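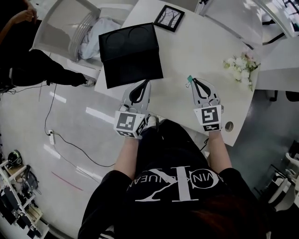
Who can apply to take part in the Stistham hearing study?
Adults between 40 and 75 who live within the Stistham water district and have not worn a hearing aid in the past five years.

Call for participants: speech understanding in background noise

The Duditum Hearing Laboratory is recruiting for the second phase of a study on how well people follow speech in noisy places. The first phase enrolled 274 adults. The second phase will enroll 438, including returning participants who choose to continue.

What is involved

Participants attend 3 sessions of 90 minutes each, at least two weeks apart. The first session consists of an ear examination, a standard hearing test and a questionnaire on noise exposure at work and at home. In the second and third sessions, participants sit in a sound booth and repeat short sentences played over loudspeakers. Background noise is raised or lowered between blocks. Breaks are scheduled every 20 minutes and may be taken at other times on request.

No medication is given and no blood is drawn. The test results do not replace a clinical examination. A printed copy of the hearing test is available after the final session.

Who cannot take part

-- Anyone with an ear infection or ear surgery in the past 12 months
-- Anyone with a cochlear implant
-- Anyone who does not speak English well enough to repeat full sentences
-- Employees of the laboratory and members of their households

Payment

Payment is $35 per session, made by check after each visit. Parking at the Herport Street entrance is free with a visitor permit, issued at the front desk. Bus fare is refunded against a receipt.

Data

Records are stored under a participant number. The key linking names to numbers is held separately by the study coordinator, Špela Kovačević, and will be destroyed when the study closes in April. Participants may withdraw at any point without giving a reason and keep any payment already received.

How to apply

Ask for the screening form at the front desk or by phone, extension 1231. Completed forms must arrive by 17 Nov 2024. Questions about eligibility go to Fabian Rüegg at the same extension -- please leave a daytime number.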